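Grasp planner keeps choosing the lid instead of the handle. Is this a perception problem or a planning problem?

Posted in Manipulation Software, April 2025
Tags: grasp planning, point cloud, multi-finger hand, segmentation

Ritva Partanen

I've been going in circles with this and would like a second opinion before I spend another month on it. The setup is one arm with a five-finger hand, working over a white table with a padded mat on it. Object is a storage box, white base, pale yellow lid. There is a black folding handle set into a round recess in the lid. The task is "pick up the box by the handle." The software is the Bodia planning stack, version 2, with the Wullex segmentation module in front of it.

What I get, over and over, is a grasp proposal on the flat part of the lid. The planner is very pleased with these. Scores near the top of the range, green markers everywhere. They are useless, because the lid is wider than the hand can span and there is nothing to hold on to.
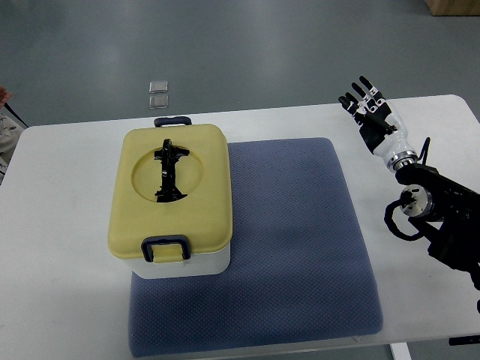
Page 1 of 2

The handle is glossy. When I look at the point cloud there is a ragged hole where the handle ought to be, plus a few points floating below the lid surface. Wullex then fills the hole in and calls the whole thing "lid." The color segmentation does see something dark there, but that mask never seems to reach the planner.

I have already:
raised the cloud density (no change)
turned the smoothing filter off (noisier, same proposals)
retrained the segmentation on 480 labeled views of the box (the masks look nicer, the grasps don't)
run 521 planning requests overnight with different seeds, of which 7 put the fingers anywhere near the handle

The Bodia forum tells me to "upgrade the perception model." I don't really buy that. I've upgraded it once already and all I got was a better looking screenshot. Has anyone gotten this kind of thing working, and if so, what did you change?

Vilho Väisänen

I don't buy it either. You have two faults stacked up, and retraining touches neither of them.

First fault. Your depth is missing on a shiny black part, and something downstream is inventing a surface to cover the gap. Find the hole filling step and switch it off for this object. In the copy of Wullex I have, it is a separate setting from the smoothing filter and it is on by default, so turning off smoothing did nothing for you. Check yours before trusting me, since they move settings between releases and don't always say so. A hole is useful. It tells the planner "I don't know," and a filled hole tells it "nice flat lid, go ahead."

Second fault, and I think the bigger one. Go and read what the score is made of. If it's the default, it rewards flat contact patches and closeness to the center of the object. Your lid wins on both. I would also want to see whether it checks finger opening against object width before scoring or after. If it's after, you will get a pile of high scores for grasps the hand can't make, and that sounds a lot like what you describe.

What I would try, in this order:

Log the cloud exactly as it enters the planner. I mean the one at the planner's input. The one in the viewer may come from a different topic, and I have lost days to that.

Take the dark mask from the color image and pass it in as a region where contacts are allowed. Everything outside it is forbidden. Crude, but if proposals still land on the lid you'll know the mask is being dropped somewhere and you can stop arguing about models.

Put a simple hand-made shape for the handle in place of the missing points. A thin box will do. Plan against that with perception switched off entirely. If the planner can't produce a decent grasp on perfect geometry, no perception upgrade will save it.

Do the third one even if the second seems to work. With the handle folded down in a recess there may not be clearance for any finger to get under it, and then you need a separate step to lift the handle before you grasp it. A one-shot grasp planner has no notion of that. It will keep handing you an answer with a score on it regardless.

One more thing. I wouldn't read anything into the 7. Unless you ran them on the arm and the box came up, those are seven proposals that happened to land in the right place. Random seeds will do that.

kokkonen_user

We use Kokkonen at work and it just finds handles. Might be worth a look? I think there's a free trial.

Badell

Had the same sort of trouble with a dark drawer pull. I gave up on depth for that part, picked the point by hand in the color image and stored it relative to the lid corners. Not clever, but it repeats. You do have to locate the lid well, and a pale lid over a white base on a white table may give you a poor edge in color, so take the corners from depth if they come through clean.

Agree with Vilho on logging at the planner input.

Comment from Ritva Partanen

Thanks Vilho. The hole filling was on, as you guessed. With it off I get fewer lid grasps and a lot more "no solution," and I suppose I prefer that to being lied to. Width is checked after scoring. I've moved it to before. Haven't tried the hand-made shape yet.

To the Kokkonen suggestion: does it find them folded down, in a recess, in gloss black? Their demo clips that I've watched all have handles standing up.

Comment from kokkonen_user

Not sure, ours are all upright.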